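The Register of Incidents at Poirier

A story

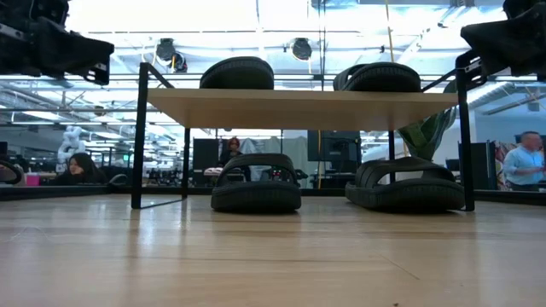
The Board of Inquiry into the attack on the shrine at Poirier convened in November, in the upper hall of the district court at Ikel. Its terms of reference ran to a single page. It was to establish the sequence of events, to assess the conduct of the guard, and to recommend whether the pilgrim road should reopen before winter.

Commissioner Hui-mei Shih presided. She read the names of the seven dead into the record, in the order in which they had been found, and directed that no one speak for a minute afterwards. The clerk noted the time as 9:40 a.m.

The first witness was Sister Pui-shan Chang, keeper of the shrine's register. She stated that 300 pilgrims had signed on the morning in question and that around 100 remained inside the walls when the firing began. She had been ruling a fresh page. She had heard the shots as hammering, and had been annoyed, as repairs to the cistern were not to be carried out during prayers.

"At what point did you understand otherwise?" the Commissioner asked.

"When the bell stopped," said Sister Pui-shan. "Brother Kam-wah never stopped it early."

Brother Kam-wah Peng was the fourth name on the list.

Captain Pei-shan Ng, commanding the road guard, gave evidence after the midday adjournment. Her post at Stamine had held 20 officers in the spring. By autumn, transfers had reduced it to seven. She had written to the Ministry on three occasions asking that the positions be filled, and she tendered the copies. Counsel for the Ministry, Hui-mei Ko, did not dispute that the letters had been received. She submitted that they had been classified as routine correspondence and answered in that manner.

The Commissioner asked to see the answers. Counsel conferred with her instructing officer and advised that they would be produced in due course.

A claim of responsibility had been broadcast from across the border on the evening of the attack. It was played once, at low volume, and marked as an exhibit. It named the wrong saint. Sister Pui-shan, seated in the second row, was seen to correct it under her breath.

Late in the day the Commissioner recalled her and asked whether the register had been kept since.

"It is kept every day," said Sister Pui-shan. "The road is closed, so there are no signatures. I enter the date and the weather."

"For what purpose?"

The witness considered this. She said that the first keeper had begun the book during a famine, when there had been no pilgrims for two years, and that those pages were also blank below the date. She had always assumed they were honouring an instruction. She had looked for it in the archive and had not found one.

The Commissioner ordered that the register be copied and the original returned to Poirier that night under escort, so that no entry would be missed. Captain Ng said she could spare one officer. After a moment she said that she would take it herself.

They left the hall at dusk, the book wrapped in a grey blanket on the seat between them. Past Stamine the rain began, and Sister Pui-shan asked what time it was so that she could write it down.

Related stories
The Bokex Crossing
Evidence Given at Stamine
A Bell for the Lower Town

Last updated: November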